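Filed under: Diary, Sleep & Other Complaints
4 min read

2018-05-27

Day 10 of going to bed at the same time every night, as instructed by the sleep course, and I would like it on record that I was awake at ten past three again. I lay there composing this entry. By four I had most of it, and it was much better than what follows.

The course is Rin's doing. She did it in March and now sleeps, she says, like a felled tree. I have known Rin Minami a long time and she has said the same thing about magnesium, a buckwheat pillow and a man called Lelik who played gongs over the phone. So I paid my 50 dollars without much hope, mostly so I could tell her I'd tried.

The first week is all forms. You write down when you got into bed, when you think you fell asleep, how often you woke up, and how "restored" you feel on a scale that goes up to 28. Why 28? I wrote to ask. A person signing as Estíbaliz Sarmiento wrote back that the scale had been refined over many cohorts. That isn't an answer, but she was very polite, and she attached a breathing exercise.

My objection is to the middle column. How am I supposed to know when I fell asleep? If I know what time it was, I was looking at the clock, and if I was looking at the clock I wasn't asleep. I have been putting down 11:40 because it sounds like a reasonable person's number. I suspect everybody on the course does something similar, and then an average gets taken of all those made-up numbers, and it goes on the website as proof.

Week two is the bedroom. No screens, no clock facing the bed, nothing bright, heavy curtains drawn before nine. I did all of it on Thursday, grumbling. I put the red knit away from the bed, moved the alarm clock into the hall and felt like a guest in my own house.
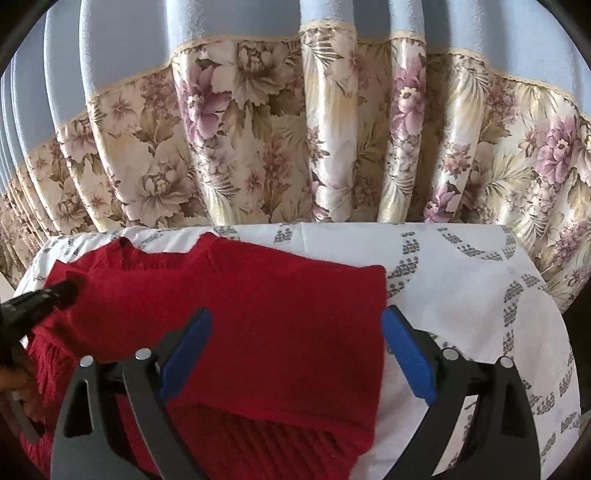
Did the dark make any difference? A little, on the first night, and none at all on the two after that. I fell asleep sooner on Thursday, or believe I did, having no clock to check. Then Friday I lay in perfect blackness listening to the refrigerator, which I had never noticed before and now can't stop noticing. Saturday, same again, with added rain.

Boonmee Srithong next door thinks the whole thing is nonsense. He is 81 and gets up at two most nights, has a bowl of rice, does a bit of the crossword and goes back to bed. He has never thought of it as a problem. I asked how long he's done that and he said since the navy. The course would call this "fragmented sleep" and give him a very low score, but he's the one who had the energy to prune my hedge.

I did look up the study they keep quoting. It had 400 people in it at the start, which sounds fine until you get to the table near the back and see how many dropped out before the end. I'd guess the ones who dropped out were tired. Nothing in the write-up says so. Theerawat, who teaches statistics and ought to enjoy this sort of thing, told me over lunch that I should stop reading studies at midnight — fair enough.

Still, I'll finish it. There are two more weeks and I've paid. Next comes "rethinking the nap," and I intend to put up a fight there, as the nap is the only sleep I get that works.

Tonight: no tea after four, bed at 10:30, form by the bed. Restored this morning: 9. Must ring Yupin about the gutters.

More from this diary
The buckwheat pillow, reviewed unkindly
Three nights without coffee
A letter to the makers of my alarm clock
What Boonmee eats at two in the morning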